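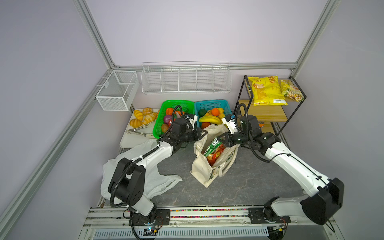 # 袋詰め用双腕セル「Jallitz(ヤリッツ)」

Jallitzは、食料品の注文を袋に詰める作業のための卓上型セルです。アームを2本、1本のアルミレールに取り付けています。ネットスーパーの出荷場や、小さい店のバックヤードで、人のとなりに置いて使うことを考えて設計しました。

製造と販売はBirnden社、日本語の窓口は下に書いてあるサポート係です。

## どんな仕事をしますか

かごの中の野菜や果物、箱に入った商品、袋菓子などを取り、口の開いた買い物袋に入れます。左右のアームには平行グリッパーが付いています。右と左の役割は固定ではなく、画面で商品の置き場所を登録すると、近い方のアームが取りに行きます。

次のものは、今の版では人の手でお願いしています。

- パンの取り分け(トングを使う作業は試験中です)
- 卵、豆腐、ガラスびん
- 袋の口をしばること、シールを貼ること
- 冷凍品の保冷バッグへの移しかえ

## 主な仕様

| 項目 | 内容 |
|---|---|
| 品番 | JZ-715 |
| アームの数 | 2 |
| レールの長さ | 1415 mm |
| グリッパー | 平行開閉、白黒の樹脂カバー |
| 登録できる袋の形 | 7種類 |
| 作業台 | 大理石柄の天板(無地も選べます) |
| 囲い | アルミフレーム、壁パネル |
| 設置 | 床の工事は不要 |

棚、ワイヤーかご、商品かごは標準に含まれません。お店でお使いのものをそのまま置いていただけますが、かごの色が天板の色に近いと認識がおそくなる場合があります。色のはっきりしたプラスチックのかごをおすすめしています。

## 働く人の一日はどう変わるか

Gavuvholmの出荷場では、昨年の10月からJallitzを使っています。現場をまとめているSanaa Fahmyさんに、導入のあとの様子を書いてもらいました。

> 前は、朝のシフトの人はずっと同じ姿勢で袋に詰めていました。今は、かごに商品を補充する人と、できた袋を確認する人に分かれています。立ったり歩いたりする時間が増えたので、腰が楽になったという人が多いです。反対に、補充がおくれるとアームが待つので、急がされるように感じるという声もありました。そのため、待っている時に鳴る音は消しました。ランプだけで十分でした。

同じ出荷場のXiuying Leiさんは、長く袋詰めを担当してきた人です。重い物を下に、つぶれやすい物を上に入れる順番は、彼女のやり方をもとに初期設定を作り直しました。バナナは最後に入れる、という決まりもその一つです。設定の名前は今も「Lei順」となっています。

導入の時に人を減らした例は、Gavuvholmではありません。ただし、これは出荷場の判断であり、私たちの製品が約束できることではありません。シフトの組み方は必ず変わりますので、契約の前に現場の方と話す時間を取ってください。ご希望があれば、私たちも同席します。

## 操作と教育

操作はタッチ画面で行います。新しい商品を登録する時は、その商品をかごに置き、つかむ場所を画面で指でさします。プログラムの知識は必要ありません。

研修は現場で半日です。担当はAparecida Teixeiraで、通訳が必要な場合は申し込みの時にお知らせください。研修には、夜のシフトの方にもできるだけ参加していただきたいと思います。昼の人だけが止め方を知っている、という状態はあぶないです。

## 安全について

- アームが動いている時は、囲いの中に手を入れないでください。
- 商品の補充は、画面の「補充」を押し、アームが止まってから行います。
- 落ちた商品やからのポリ袋が台の上に残った時も、同じ手順で取ってください。
- 清掃は電源を切ってから、乾いた布で行います。水をかけることはできません。

## よくいただくご相談

**紙袋は使えますか。**
使えますが、自分で立つ袋に限ります。布のトートバッグは、持ち手を外側にたおして置くと、グリッパーに引っかかりにくくなります。

**アームを1本だけ買うことはできますか。**
できません。1本で足りる仕事には、小型のCrenshawをご案内しています。

**故障の時は人だけで作業を続けられますか。**
続けられます。アームを端の位置にもどすと、天板は普通の作業台として使えます。

## 見積もりとお問い合わせ

価格は囲いの大きさと研修の回数で変わりますので、見積もりをお出しします。設置する場所の幅と奥行き、一日の注文の数、よく使う袋の形をお書きください。

担当:Souad Slaoui(販売)、Abdelkrim Slaoui(保守)
名字が同じですので、ご連絡の時は下の名前もお書きくださるようお願いします。

仕様の最終更新:1月30日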